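Collection Rules for Hand-Held Grippers: Frequently Asked Questions

Last updated Dec 15, 2022

This page answers the questions that operators and site leads send to the Astside data desk most often. It covers sessions in homes and in small offices. If your question is not here, please write to the desk before you start the session and not after it.

Which rules apply to me?
If you record with hand-held grippers for Astside, the Astside rules apply. If you work at the Lamdale site, you follow also the Lamdale house rules, for example about shoes and parking. When the two say different things, the stricter one is valid.

Do I need to do the training again if I did it in October?
No. The October training is valid for 12 months. Only operators who did the older Witik course must repeat the part about pads and joints, which was changed.

What must I check before the first recording?
Open and close both grippers fully, five times each. The fingers must move without a jump. Look at the screws on the joints and touch them with a fingertip. If one turns under your finger, the gripper goes back in the case with a red tag and you take another one. Please do not tighten it yourself, even if you have the right tool.

How do I know that a pad is too worn?
Compare it with the new pad in your kit. If the pattern is smooth in any place larger than a fingernail, change the pad. Always change both pads of one gripper together.

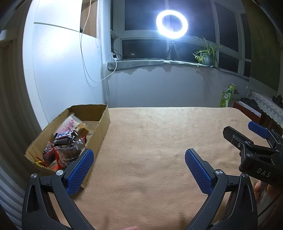 What is a correct work area?
A work area is one table, the objects for the task, and enough free space to put every object down once. The cover on the table is allowed to be soft, and we even want some sessions like this, but it must be written in the session form. A tan, fuzzy blanket with light wrinkles is fine, and you do not need to smooth it between attempts. If a wrinkle becomes a fold that an object can hide under, stop and pull the blanket flat. The objects can wait in an open cardboard box beside the free space, with the flaps folded back so that the fingers do not catch on them.

Can I use real food packages?
Yes, if they are closed. Candy bars, bags of snacks and similar things are good objects because they bend and shine in different ways. An opened package must leave the table, also when only a corner is torn. Do not eat the objects during the session. Every package has a line in the object list, and a missing one costs the reviewers a lot of time.

What about light?
Use the room light first. If it is too weak, for example in the evening, you may add one lamp. Put it on a stable place where nobody can pull it down by the cable. Do not move the lamp between attempts of the same task. If you must move it, close the recording and begin a new one.

And cables?
No cable may cross the table or the floor where you stand. A cable on the wall is permitted when it stays out of reach of your arms and the grippers.

May other people be in the room?
Yes, if they have signed the Nkuna consent form. It is one page. Faces should stay out of the recording. Hands are not a problem.

How long can I work without a break?
Two hours is the maximum, and after this you rest for 20 minutes. If your wrist hurts earlier, stop earlier. You do not lose payment for this, and you do not need a paper from a doctor.

I made a mistake in the middle of a task. Should I delete it?
Never delete. Finish the movement safely, mark the attempt as "failed" and write a few words why. In the last review we had 757 attempts, and 264 of them had no comment at all. The reviewers had to watch all of these again.

Where do I report a pinched finger or other small injury?
Use form 451, the same day, also if there is no blood. For anything serious call the emergency number first and the desk second.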